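Giminent Opens Orders for the Travel Kit, a Pair of Hand-Held Grippers That Packs Up and Goes Where the Work Is

For release: January

I've been waiting a long time to write this one! Starting this month, Giminent is taking orders for the Travel kit, our two-handed set of hand-held grippers for recording everyday chores and turning them into training data for robots. You hold one gripper in each hand, you do the job the way you'd normally do it, and the kit keeps track of where both hands went and when the jaws opened and closed.

We built the first Skullach grippers for a lab bench, and they were fine on a lab bench. But customers kept telling us they wanted kitchens, break rooms, spare bedrooms (one wanted a houseboat, and I'm still hoping to hear how that went). So we went back to the Skullach design and asked what it would take to get the whole thing through a front door in one trip.

The answer is the Travel: two grippers with marker cubes, the cables, a charger and our Phelan recording software, all in a padded case that weighs 19 pounds. Phelan runs on an ordinary laptop and lets you start a take, stop it, toss it or label it without putting the grippers down for long. 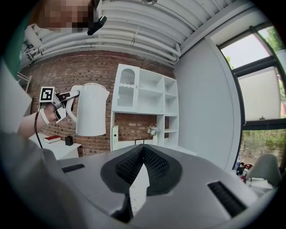
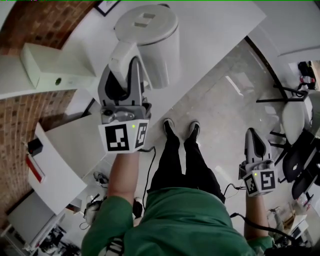
A white electric kettle held by its handle in a gripper, in both photos. Photos: Giminent. Free for editorial use with credit.

I get asked about kettles a lot, so let me say why we like them as a first task. A handle is a friendly thing to grab, but you still have to come at it from a sensible angle, and you have to keep the body level on the way up. New users pick up the feel of the jaws pretty fast that way. After that we suggest moving on to mugs, drawers and folded towels, in whatever order suits your project.

The square markers on the cubes are how Phelan works out the position of each hand, so try to keep them in view of at least one camera while you record. The setup guide has a page on camera placement, and I'd really read that page before anything else (I wrote it, so I'm biased).

The Travel kit costs $1,971 with one year of Phelan included. Spare finger pads are sold in pairs, and they fit the older Skullach grippers too. If you already own a Skullach set, you can get the case, cables and software on their own for $1,154.

Orders placed in January ship in March. Schools and small labs can ask for a two-week loan before they buy, and we pay the shipping both ways. Write to the Giminent sales desk and mention the Travel kit in the subject line so it lands in the right inbox.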